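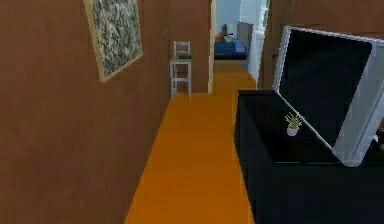 Fig. 1. A hallway, with a doorway at the far end and a brighter room past it.

Domestic Space and Its Discontents
Notes for Unit 3: Who Needs a Corridor?
Instructor: Rosaire Sandhu

Reading for this unit: the Girard chapter in the packet, all of it, including the footnotes, where he hides the interesting parts.

Most of you grew up with a hallway and have never given it a kind thought. For a long stretch of European history, people in large houses managed without one. Rooms opened into rooms. To reach the back of the house you walked through whatever was going on in the middle of it, and whoever was in bed there got used to it.

The corridor as we know it catches on in English houses during the seventeenth century, first among the rich. It let servants get about without crossing the good rooms. Girard calls this "the architecture of not having to say good morning," a line he likes well enough to use twice.

Terms to know
Enfilade: a run of rooms with their doors lined up. Grand, drafty, short on privacy.
Passage: the older and looser word. Could be indoors, could be an alley, could be on a ship.
Hall: originally the main room, where everyone ate and many slept. Its slide down to a place for coats is one of the sadder careers in English.
Circulation: what architects call walking around once they are charging for it.

The Mornholm case
The Mornholm row houses were planned with a hall running front to back on each floor. Wayne Girard reads the plans as a story about respectability. Zixuan Yin, whose reply is also in the packet, thinks it was mostly about renting out the back bedroom. A lodger with a door onto the hall is a lodger; a lodger who has to cross your parlor at midnight is a relative. I lean toward Yin. You are free to disagree, and two of you always do, at length.

Note that the open plan, sold after the war as freedom, brings back the old problem of everybody hearing everybody. People then spent 2,000 dollars on a folding screen.

For discussion
Draw the floor plan of a home you know well, from memory. Where do people pass each other? Who has to walk through whose space?
Is a hallway a room? Defend your answer to someone who pays rent by the square foot.

Short paper: 3 pages, worth 10 points, due July 12, 2019. Drawings count toward the length only if they have labels — and no, a north arrow is not a label.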